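I started at Plornholm on the packing side, back when the whole job was putting stuff into boxes and taping the boxes shut. Then in August the company brought in automation for the picking line, and a bunch of us got asked if we wanted to switch over to "task work." I said yes mostly because of my knees.

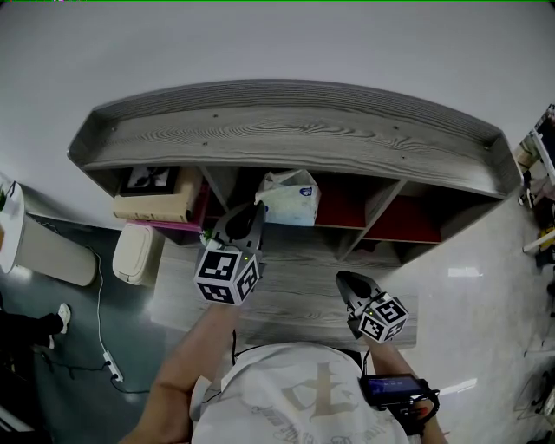 Everybody wants to know if I was scared for my job, and sure, I was! Packing went from two shifts to one. Dragica Babić, who trained me, took a transfer to the returns desk and she's happier there, but a couple of folks left and I still miss them at lunch. The new work pays 70 cents an hour more, and it's quieter. It's also tiring in a way I didn't expect -- my shoulders are fine, but my brain is mush by three o'clock from doing small things carefully, over and over, so a machine can learn them.

The other big change is the talking. On the packing line you could chat all day long. Now we go quiet during a run and save it up for the break, and then it all comes out at once (Krum can get through an entire weekend of soccer in one coffee).
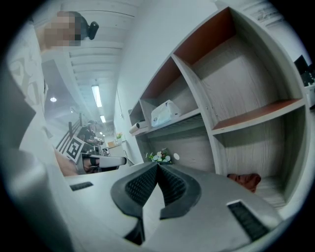

So do I think the machines will end up doing all of it? I think they'll get the boring, same-every-time stuff first, and the odd-shaped, floppy, "where does this even go" stuff will stay with people for a good long while.

Ekua Opoku, our lead, had us all write down what we'd want kept if our jobs changed again. I put down regular breaks and a say in how the tasks get set up.
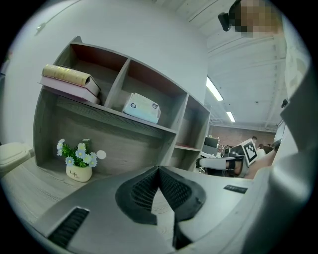
My own list got longer once I thought about it. I'd like real training time, too, and a heads-up before the schedule moves. And I'd like to keep the little homey things, which I know sounds silly. The daisy-like flowers in the pot that says "Life" are fake, but I'm fond of them, and the desk would feel a lot more like a factory without them. Ekua wrote all that down with a straight face, bless her. We get the new schedule next week, and I'm hoping for mornings.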